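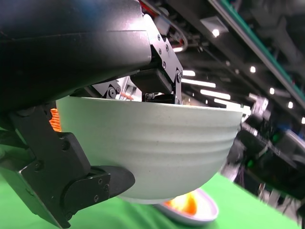 十一月，碗

工作记录 十一月，星期日，下午接着写到晚上

这本记录断了几天，先把欠的补上，再写今天的。

上次停在第39册。这一册是Flavach那批账簿里状况最差的，书脊下半截脱开，前面几帖受过潮，纸边发软，手指一捻就起毛。封面板还结实，皮面粉化，摸完手上一层红褐色的粉。原来打算整册拆开重缝，看过之后改主意了：中间那几帖的缝线是好的，针眼也没有扯大，拆了反而多伤一遍。决定只处理前面松掉的部分，后半本不动，书脊重新做衬。

改主意之前和Siyabonga Pretorius讨论过，他倾向全拆，理由是书脊上那层老胶不清干净，后面做什么都贴不牢。我同意胶要清，但清胶不一定要拆线。最后定的办法是上下两头先敷浆糊，慢慢把胶泡软刮掉，看看缝线的情况再说。两头刮出来线都是好的，他也就没再坚持。这件事记在这里，以后有人问为什么同一批里只有这册没拆，翻到这页就行。

一、浆糊

今天主要的时间花在浆糊上。上一批煮坏了，刷到补纸上当时看着还行，压了一夜，第二天从边上一挑就起来。开始怀疑是补纸的问题，换了一种纸照样起。又怀疑压得不够，加了重也没用。后来拿剩下的浆糊抹在玻璃板上，晾干以后发白发脆，手指一蹭就掉粉，好浆糊干了应该是一层半透明的膜，揭都不好揭。这就清楚了，是没煮熟。

没煮熟的原因也不复杂。上一批是用小电炉煮的，锅底薄，底下已经开始冒大泡，我以为到了，其实上面一层还是生的。这次改隔水煮，温度计插在浆糊中间，不贴锅底，也不贴锅边，到95度开始计时，保持15分钟，中间一直搅。

过程照实记：

淀粉用的是去了面筋的小麦淀粉，一份淀粉兑四份水，按体积。先把淀粉和其中一份水在碗里调开，放着泡，午饭前泡的，饭后才动。泡过的淀粉沉在碗底，很硬，勺子都插不进去，要用手指从边上一点点往里抠，抠开以后突然就化了。剩下的水倒进去，搅匀，过一遍筛再下锅。

升温要慢。开始一段时间什么变化也没有，跟牛奶一样，这时候最容易走神。变稠是一下子的事，从锅边先起，搅的时候觉得木勺忽然重了，颜色还是白的。再往后从白变成半透明，有点发青灰，泡从底下顶上来，破的时候有声音。到这一步手不能停，停了就结块，结了块过筛也救不回来多少。

计时结束离火，趁热继续搅几分钟，再倒进干净的碗里，表面贴一层湿布防结皮。凉透以后是一整块冻，倒扣不掉，用刀能切出齐的断面。切面上没有白点。取一小块放在玻璃板上抹开晾着，明早看。

过筛用的还是马尾筛，过了三遍。第一遍最费力，要拿竹刮板压着往一个方向推，来回推会把筛网推松。过完的浆糊放进碗里加水，分三次加，每次加完都用刷子打到看不见颗粒再加下一次。刷子要用旧的短毛刷，新刷子掉毛。调出来两种稠度：

稠的，提起刷子不滴，用来做书脊和封面板。
稀的，像稀一点的酸奶，用来贴补纸和小的撕口。

剩下没过筛的切成块放在凉水里，盖上，放冰箱。水每天换一次。谁先到谁换，换完在门后的纸上画一道。上周有两天没画，也不知道到底换了没有，那一碗最后有点酸味，倒了。

二、补纸

这批账簿用的补纸是从Stusetti订的，三种厚度，都是长纤维的。到货时核对过数量，和单子对得上，但中间那一档颜色比上次的偏黄。放在一起看才看得出来，单看一张看不出。给他们写了信问是不是换了批次，回信说原料一样，漂得轻了一点。偏黄对账簿倒是合适，这批纸本来就黄。不过剩下的那几张老批次我单独收起来了，外面包的纸上写了“旧”，给以后白一点的东西用。

最薄的一档正反面差别很小，在灯下斜着看，光滑那面朝外。纤维方向还是老办法，裁一小条沾水，看往哪边卷。裁的时候在角上用铅笔点一个点记方向，贴之前把带点的角撕掉。上个月有一条补纸贴横了，干了以后整页拱起来，只好润湿揭掉重贴，白费了一个上午。

补纸一律撕，不裁。用水笔沿着要的形状画一道，等水渗进去再拉开，边上有毛，贴上去过渡才自然。水笔画线的时候下面垫灯箱，缺口的轮廓透上来，沿着外面让出一点画。让得太多，翻页时那一圈会硬；让得太少，纤维搭不住。

今天补了第39册前面四帖的外侧边。顺序是从里往外，先补最里面一张，夹上吸水纸和无纺布，再补外面的。每补完一张就换一次吸水纸，不等整帖做完再换。之前偷过懒，一整帖补完一起压，里面的潮气散不掉，打开的时候两张纸粘在一起，万幸是空白页。

墨水的情况要特别记一下。前面几页的蓝黑墨水还算稳定，用棉签蘸水点在不要紧的笔画末端，等一下再用吸水纸按，纸上没有颜色。红墨水不行，一碰就走，所以凡是有红线的栏目，浆糊再稀也不能直接上。这几处改用甲基纤维素，调得很稠，只上在补纸上，等它快收干的时候再往下贴。贴得不如浆糊牢，但这几处不受力，够了。

有一处漏看了。某页背面的页码是红的，从正面看不见，我润湿正面撕口的时候它洇开了一小圈。比米粒小，不影响认读，但洇了就是洇了。已经在状况表里补记，位置写清楚了。以后每一张都翻过来看完背面再动手，别图快。

三、书脊清胶

老胶是动物胶，颜色深，敲上去脆响。干刮能刮掉的先干刮，用的是竹刀，没有用手术刀。刮下来的碎屑扫到纸上，留了一小包，编号和册号一样，放进样品盒。

剩下的一层用稠浆糊敷。涂的时候不能太厚，太厚了水往帖里跑，帖脊的纸会涨。涂完盖一层塑料膜，等胶发软发白，用骨刀的圆头推下来，马上用拧得很干的布擦一遍。一次只做一小段，从书脊的一头做到另一头，中间不跳。做到中段的时候发现原来的衬布下面还有一层纸，是印过字的废纸，倒着贴的，能认出几个词和半截表格线，像是某种价目单。

这层废纸留不留，想了一会儿。它已经和帖脊粘成一体，要取下来必须多泡，多泡对下面的线没好处。最后只取了翘起来的两小片，夹在无酸纸里，其余的原位保留，上面再做新衬。取下来的两片拍了照，和账簿一起还回去，由Flavach那边决定怎么存。

新衬用一层纸一层布。纸衬在下，用浆糊，以后要拆的话沾水就能下来。布衬在上。纸衬今天做完了，已经包好，两边用板夹着立在架子上晾。布衬要等纸衬干透，急不得。

四、缝线

松掉的前几帖需要重新缝，线用Marchetti的那卷细麻线，上过蜡的剩得不多，今天把没上蜡的那卷也理了出来。上蜡的时候线在蜡块上拉两遍就够，拉多了线太粗，过针眼会把旧针眼撑大。针眼全部用原来的，没有新扎。有一帖的针眼破成一道口子，先从里面贴了一条补纸把口子补上，等干了再在原位置扎开。

缝到和旧线交接的地方，打结的位置选在帖外，避开原来的结，不然两个结叠在一起，书脊上会鼓一个包。旧线头没有剪，理顺了压在下面。接过来的第一帖拉线要轻，旧的那一半已经松弛定型了，新的一半拉得太紧，书口就会错开。我第一次拉紧了，书口果然往里缩，退了两针重来，第二次正常。

缝完在桌上墩齐，书口基本平，下角有一点斜，是原来就斜的，没有去纠正。

五、皮面

粉化的皮面还没动，只用软刷把浮粉扫了。上固化剂之前要先试，试的位置选在封底内侧折进来的那一条。手头有两种，一种是一直用的，另一种是Firnomau新送来的样品。两种各点了一处，分开足够远，旁边用铅笔在状况表的简图上标了位置。

刚点上去两种都变深，这正常，要等挥发完再比。晚饭后看了一次，老的那种已经回到和周围接近的颜色，样品那处还是深一圈，表面有点亮。先不下结论，明天白天在窗边再看。如果还亮，这册就用老的，样品留着，找块没有用的旧皮子另外试。

说到旧皮子，抽屉里那包零碎该整理了，里面小牛皮和羊皮混在一起，还有几块根本认不出来源。以后剪下来的边角，背面先写清楚再放进去。

六、整批进度

把整批的情况重新理了一遍，因为对方来问过。这批送来的散页和成册的分开算，散页共3,000张，已经全部做完除尘，编号也做完了。需要补的挑出来单独放在蓝色夹子里，不需要补的已经装进纸套。成册的按编号往下做，第39册之前的都到了压平或者更后面的步骤，第39册做完就进入后半批，后半批状况好得多，大部分只要清理和补几个撕口。

散页除尘的时候发现一个规律，写给后面做的人：凡是边上有一道灰线的，那道灰线不是脏，是原来捆扎的绳子压出来的印，橡皮擦不掉，也别去擦。有几张前面的人擦过，纸面起毛，灰线还在。

另外有一部分散页是折着送来的，折痕上有断裂。展平的时候不要直接掰，放在加湿盒里，等纸自己松下来再打开。加湿盒里的毛巾要拧到挤不出水为止，纸和毛巾之间隔一层网架。时间按纸的厚薄来，薄的要常看，厚的可以放着去做别的。

七、工具和杂项

压书机左边那根丝杆转起来有声音，上了点油，好一些，擦干净了，没有滴在压板上。压板的垫纸换了新的。

骨刀又裂了一把，从尖上裂进去，磨短还能用。磨的时候用细砂纸沾水，磨完再用干布抛。新的那把太厚，刃口没开好，折大纸可以，进书脊缝里不行，有空的时候磨。

除湿机的水箱满了会自己停，但不响，所以早上进门先看一眼水箱。昨天夜里就停了，早上湿度比平时高，立在架子上的几册都摸了一遍，没有发潮的感觉，又多夹了一天吸水纸。

碗用完当场洗，浆糊干在碗上要泡很久。水槽边上的那块海绵是洗浆糊碗专用的，别拿去擦桌子，擦过桌子的海绵带胶屑，洗完碗里总有黑点，混到下一批浆糊里要挑半天。刷子洗完甩干，毛朝下挂着，别插在杯子里。

铅笔快没有了，只剩两支能用的，其余都短得捏不住。和吸水纸一起加到下次的采购单上。吸水纸还是要厚的那种，上次买成薄的，吸得慢，还容易起皱印到书页上。

Siyabonga问起能不能把浆糊的做法单独抄一张贴在炉子旁边。可以，等明早看过玻璃板上那块膜再抄，膜没问题就照这次的写，有问题就先改。

八、没做完的

布衬，等纸衬干。
皮面试点，明天白天看，两处都要看，写下颜色和光泽。
玻璃板上的浆糊膜，明早看。
第39册封面板的下角有一处分层，灌稠浆糊夹住，还没做，夹子已经找出来放在旁边，垫片用塑料膜包过了。
红墨水那几页的补纸，压一夜后逐张检查边缘，有翘的用甲基纤维素补点，不要用浆糊。
前面两册的标签写错了顺序，签条已经重写，还没换上去。换的时候先核对扉页上的年份，不要只看书脊。
Stusetti的货单归到采购夹里，现在还压在我桌上的尺子下面。

晚上离开前又看了一遍夹着的那册，两块板之间受力均匀，书脊没有往任何一边歪。吸水纸摸着有点潮，换了一次。灯箱已经关掉，冰箱里的浆糊盖好了，水是刚换的，门后那张纸上画了一道。

补记：纸衬用的是中间那一档补纸，偏黄的那批。状况表上原先写成了最厚的一档，已经划掉改过，旁边签了名。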